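**Rudum** is a robot simulation kit sold by Kopecký, a software firm in Wedville. It gives buyers a set of household rooms, a choice of simulated arms and a stock of everyday objects to pick up, or fail to.

## Contents

The basic licence costs 400 euros and covers 3 rooms and 253 objects, most of them plain and grey. Tabletop tasks come first in the manual.

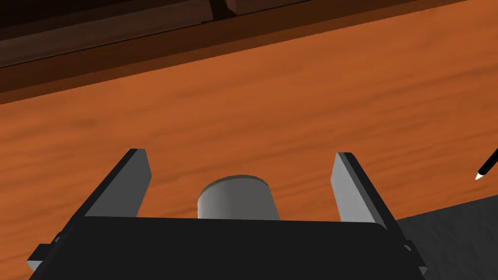

Each task can be replayed from several viewpoints, including one fixed behind the gripper. Mugs have a chapter to themselves, and it is the longest.
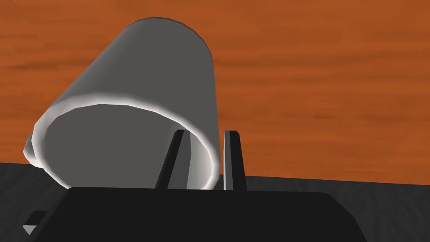 *Gripper fingers on either side of a mug's wall, in a simulated tabletop task.*

## Rooms

Furnished rooms were added in September, after buyers pointed out that few homes consist of one table. Doors and beds are included — dust is not.

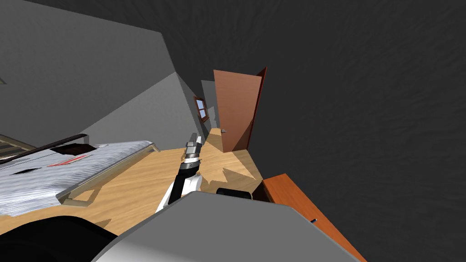
Mio Ueda wrote that the rooms were the first part of the kit she had used without reading the manual, and that she had then gone back and read the manual.

## Reception

Kohei Kinoshita, reviewing it for the newsletter *Fungate*, liked the price and disliked the licence screen, to which he gave three paragraphs.
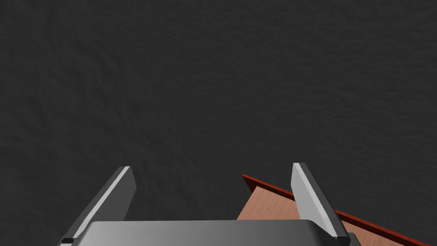

*Open gripper beside a wooden tray, rendered in simulation.*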